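4. Evaluation of the Hedeo gripper kit
4.1 Small-object trials 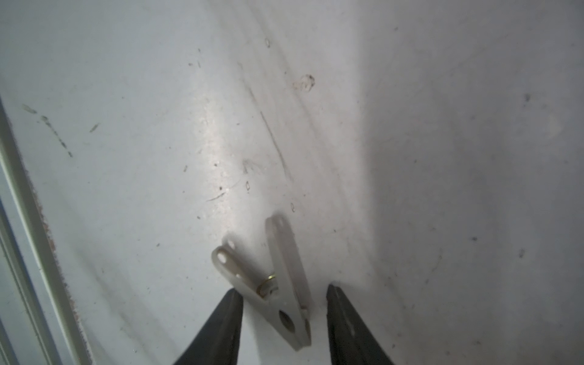 Figure 3. White plastic clothespin between the open fingers, wrist view.

4.2 Procedure and results

The Hedeo kit, supplied by Tanasarn, comprises two fingers, a wrist camera and the Unduvel control licence. Each of 8 household items was presented 20 times at varying orientations. The clothespin was retained for analysis on account of its low contrast with the pale surface and the reflective behaviour of its metal spring. Fingertip clearance was left at the factory setting. Grasp planning favoured the solid end below the spring in all but three trials. Two of these were repeated after recalibration, and both attempts are reported in Table 2.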